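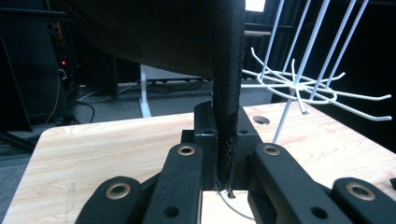
4. Contrôle et entretien du poste de travail

Cette section concerne la chaise Lastanar noire et le bureau Tresach à plateau stratifié, décor bois clair, angles arrondis. Pour le caisson à tiroirs, voir la section 5.

4.1 Avant de commencer

Prévoir deux chiffons doux, du savon neutre, une petite brosse à poils souples, des ciseaux à bouts ronds et la clé six pans livrée avec la chaise. Débarrasser le plateau et débrancher les appareils posés dessus. Écarter les câbles de la zone de travail.

ATTENTION : ne pas retourner la chaise en la tenant par les accoudoirs. La saisir par le piètement et par le bord de l'assise.

4.2 Contrôle de la chaise

1. Régler l'assise à sa position la plus basse, puis verrouiller le dossier.

2. Coucher la chaise sur le côté, sur une couverture ou un tapis.

3. Brosser le dessous de l'assise et les parties textiles, toujours dans le même sens. La poussière claire se voit vite sur le noir et reste prise dans les fibres lorsque la surface est usée.

4. Examiner les sangles et les bandes rembourrées sur toute leur longueur, extrémités comprises. Un léger peluchage est une usure normale. Une extrémité déchirée ou effilochée doit être signalée et la pièce remplacée (référence 212).

5. Couper aux ciseaux les fils qui dépassent. Ne jamais tirer dessus et ne pas les brûler au briquet.

6. Vérifier le serrage des 4 vis de l'assise avec la clé fournie. Serrer en croix, sans forcer.

7. Redresser la chaise, s'asseoir et essayer chaque réglage une fois.

Remarque : le revêtement à mailles fines n'est pas déhoussable. Il se nettoie en place, avec un chiffon humide bien essoré.

4.3 Nettoyage du plateau

1. Dépoussiérer à sec, dans le sens du décor bois.

2. Passer un chiffon humide avec un peu de savon neutre. Insister sur les chants et les angles.

3. Pour une trace de crayon ou un frottement sombre, essayer d'abord une gomme blanche, puis essuyer. Si la marque persiste, appliquer le nettoyant Mullex sur le chiffon (pas sur le plateau) et frotter doucement.

4. Rincer avec un chiffon propre et sécher aussitôt.

ATTENTION : pas de poudre à récurer, pas d'éponge abrasive, pas d'acétone. Ces produits ternissent le stratifié de façon définitive.

4.4 Remise en place

Rebrancher les appareils en laissant du mou dans les câbles. Aucun câble ne doit passer sous les roulettes ni être pincé entre l'assise et le bord du plateau. Régler la hauteur de la chaise pour que les accoudoirs passent librement sous le bureau.

4.5 Fréquence

Plateau : chaque vendredi, ou dès qu'une tache apparaît.
Textiles de la chaise : une fois par mois.
Vis et sangles : deux fois par an, la seconde en juillet, pendant la fermeture.

4.6 Pièces de rechange

Bande rembourrée noire : réf. 212
Jeu de vis d'assise avec rondelles : réf. 77
Clé six pans : réf. 3267

Les commandes passent par Egilsson, à l'attention de Preben Hedegaard. Indiquer la référence de la pièce et le numéro inscrit sur l'étiquette de la chaise. Ne pas utiliser une chaise dont une sangle porteuse est rompue en attendant la livraison.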